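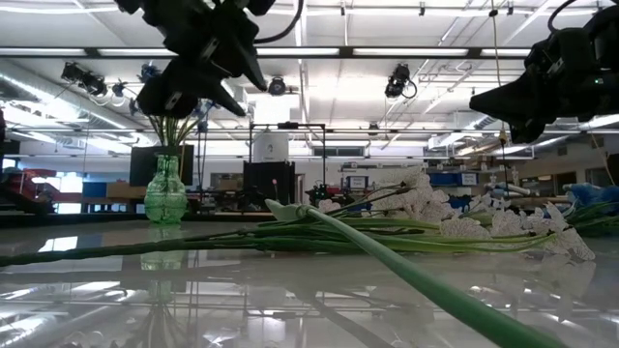
Green glass vase and artificial stems on a glossy tabletop.

Tullamville Residents' Forum > Community Hall > Artificial flowers for civic functions

fgoodall_hall
Members are invited to comment on the proposal to replace fresh flowers at hall functions with artificial arrangements. Fresh flowers cost the hall 880 last year. A reusable set has been quoted by Jolance at 383, storage boxes included. Comments received by March 23, 2025 will be considered.
Freya Goodall, Bookings Office

stanau_road
I support the proposal. The January concert flowers were discarded within two days.

V. Pană
I must respectfully disagree. Miettinen Nursery has supplied this hall for many years, and the order matters to a small local grower. Artificial stems also collect dust and fade – particularly by the south windows.

stanau_road
Dust can be dealt with by the existing cleaning contract.

V. Pană
The contract covers floors and kitchens only. Please see clause four.

fgoodall_hall
Mrs Pană is correct about the contract. Additional cleaning would cost around 254 a year. A mixed arrangement – fresh flowers for weddings and memorials, artificial for all other bookings – may also be put forward.

V. Pană
I would accept that, provided hirers are told at the time of booking.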